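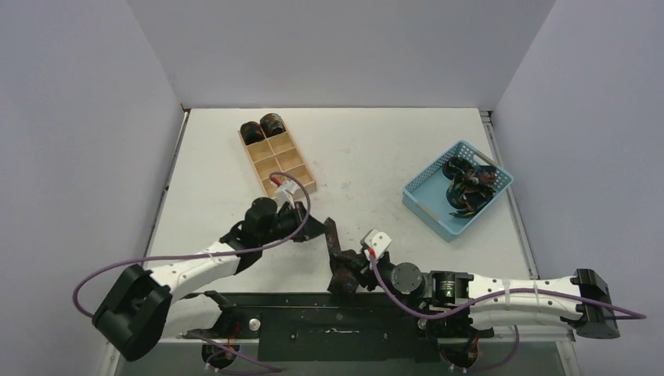 Who Stays for the Credits? A Small Study of People Leaving the Cinema
Final project report, Film and Audience module

1. What I set out to do

Everyone I know claims to stay for the credits. Everyone I know also seems to be in the queue for the toilets before I get there. My project began with that contradiction, and with the fact that my first proposal (a history of the close-up) was returned with the single comment "all of it?"

The question I ended up with was whether the way a film ends changes how long people stay in their seats once the names start rolling. I expected sad endings to keep people longer. I had a theory about this, which took up two pages of the proposal and will take up much less here.

2. Where and how

The Quintana in Irkum has one screen, a balcony that is closed for reasons of plaster, and a manager who let me sit in the back row provided I bought my own ticket. I went to 7 screenings in June, all in the evening. Across those screenings 224 people bought tickets, according to the box office, and I have left myself out of that figure.

For each screening I noted when the last shot ended, when the first person stood up, and when half the audience had gone. I started with a stopwatch and a pencil. In the dark this produced a sort of modern art, so from the third screening I used Plotedent, the logging program we were given in the second term. It lets you tap one key per person. It also plays a small chime when you save, and I found the setting for that one screening later than I would have liked.

Asnakech Tufa sat on the other side of the aisle and made a separate count, so that we could compare. We disagreed most often about whether a person putting on a coat while seated has left. I said no. She said that in spirit they were already at the bus stop. We settled on feet in the aisle.

3. The films

I had no say in the programme. That week's weepie had been replaced by a comedy about a vet, and I saw Toter, a drama about a bin lorry driver and his estranged son, more times than its director can have done. It runs for 110 minutes and the son comes home after 104 of them, or possibly 105, depending on whether you count the dog.

I sorted the endings into happy, sad and unclear. Unclear was meant to be a small category. It became the home of every film in which somebody looks at the sea.

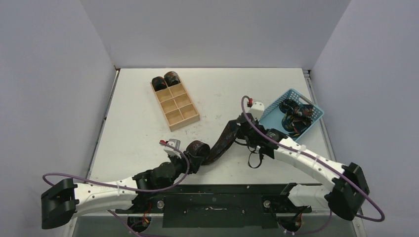

Fig. 1. White table with the compartment tray and two arms.

4. What I found

Sad endings did hold people for longer, though not by enough to build a career on. The audience for Toter sat still until the song finished and then went all at once, like a coach party. After the comedy people were on their feet while the vet was still waving.

The unclear endings gave the longest stays of all. My theory did not allow for this. Listening to the row in front, I think a good part of it was people asking each other whether that was the end. One man stayed to the last copyright line and then asked me if there was a second half.

Music made more difference than I had planned for. A loud song over black emptied the room. Quiet piano kept people where they were, perhaps out of manners. I didn't record this properly for the early screenings, so I can offer it only as a suspicion.

5. Problems

The last bus from Irkum leaves at ten past ten. I learned this on the final evening. Any film ending near that time was going to lose its audience whatever happened to the son, and at least 2 of my screenings are affected. I have kept them in the results and marked them with an asterisk, as well as a certain amount of regret.

The Quintana also brings the lights up by hand. Some projectionists wait and some want to go home. Asnakech suggested noting the lights as a separate event, and this was a good idea that arrived after the fieldwork.

I should add that a stranger tapping a laptop in the back row may have encouraged people to leave.

6. If I did it again

I would choose matinees, write down the bus times first and ask for a fixed rule about the lights. I would also talk to people on the way out, which I avoided this time on the grounds of shyness, described in my proposal as "non-intrusive observation".

The full timings are in Appendix A. Appendix B is the two pages of theory.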